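Plondemier Stoneware Set, seven months in

I bought the Plondemier twelve-piece set in March, right after the last of my wedding plates went into the trash in three pieces. I'd been circling it for ages. It was $200 at Trustholm, which is more than I have ever paid for things you put oatmeal in, and I stood in the store with one of the dinner plates in my hand long enough that a clerk asked if I was okay. I was fine! I was doing math.

So the set is four dinner plates, four shallow dishes and four bowls. No mugs, which I liked, because I already have too many mugs and every set I've ever owned came with four more that I hated. It comes in gray, an oatmeal color and a green that looks great online and kind of swampy in person. I went gray.

First thing you'll notice is the weight. These are heavy. A full stack of the dinner plates is a real two-handed lift, and if your cabinets are up high like mine, you're going to feel it in your wrists (I ended up moving everything to a lower shelf by the stove and should have done it years ago). My old Shearer plates were so light they slid around when you cut a pork chop. The Plondemier ones stay put.

Food stays warm longer too, as long as you warm the bowl first. I run hot tap water in mine while the soup finishes. If you skip that, the cold bowl eats the heat right out of your dinner. 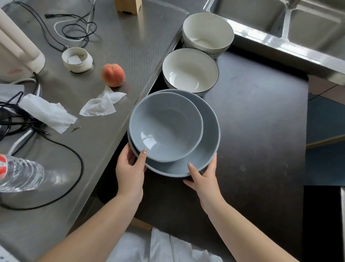 Two of the gray pieces, smaller bowl on top.

The glaze is my favorite part. It goes from matte to a soft shine depending on where the light hits, and the rims are a little uneven, so they don't look like they came out of a machine. If you want a perfectly matched table, you might hate that. My sister-in-law does. She says they look like camp dishes, and I've decided to take it as a compliment.

Now for the complaints. Fork marks! Within a couple of weeks the dinner plates had those thin silvery lines all over the middle. They come off with a paste of baking soda and water and some patience, but they come back, and I've stopped chasing them. The unglazed foot on the bottom is also rough enough to scratch whatever it's stacked on. I put a paper towel between the plates for a while and then got lazy. If you have a nice wood table, use placemats or take some fine sandpaper to the feet.

They do get hot in the microwave, the rims especially. Two minutes for leftovers is okay, longer than that and you'll want a towel.

I've had one chip so far, on a shallow dish, and that was me and the faucet. Trustholm sells single pieces for $10 to $18 – a huge plus, after years of trying to match a Zaretance pattern that got dropped about five minutes after I bought it. The replacement was a touch bluer than the rest, but I can only tell when they're side by side.

Would I buy them again? Yep, though I'd wait for a sale, and I'd get extra bowls from the start. We use those for everything – cereal, chili, ice cream, the popcorn that was supposed to go in the popcorn bowl – and four is not enough for this house. Four stars.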